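Accueil > Projets étudiants > Récits de voyage > Rapport final

Quand Lakshmi Kandasamy nous a proposé de consacrer notre projet aux récits de voyage écrits à plusieurs, j'avoue que j'ai dit oui surtout par curiosité (et un peu parce que j'aime bien les trains de nuit !). Nous étions 6 à partir pour Grotport en février, chacun avec son carnet, et nous sommes revenus avec 337 pages manuscrites qu'il a fallu relire, recopier et, parfois, déchiffrer ensemble. 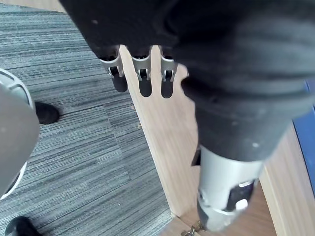

Département de lettres et écritures de voyage — Groupe projet Hasville

Le premier constat, c'est que personne n'avait fait le même voyage. Beverley Dawber raconte la retraite de silence à Oden comme une délivrance, alors que Teodor Hedlund y consacre onze lignes, dont deux sur la soupe. Nous avons longtemps hésité à fondre tout cela en une seule voix, et puis Trevor Lightfoot a suggéré de laisser les carnets se répondre, jour après jour. C'est la forme que nous avons gardée, même si elle nous a obligés à couper beaucoup de passages auxquels nous tenions. 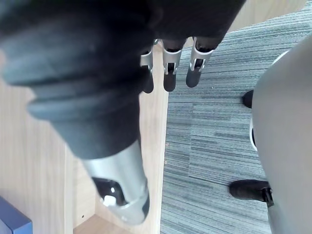 Groupe projet Hasville, département de lettres et écritures de voyage

La marche jusqu'à Birkett occupe tout le chapitre 2. C'est là que le ton change, je crois — on se plaint moins de ses chaussures et on commence à parler de ceux qui marchent à côté. Darren Hartley, notre tuteur, trouve ce chapitre encore trop long, et nous lui avons promis une version resserrée pour le vendredi 19 décembre. Les carnets originaux restent consultables auprès de Lakshmi, sur simple demande.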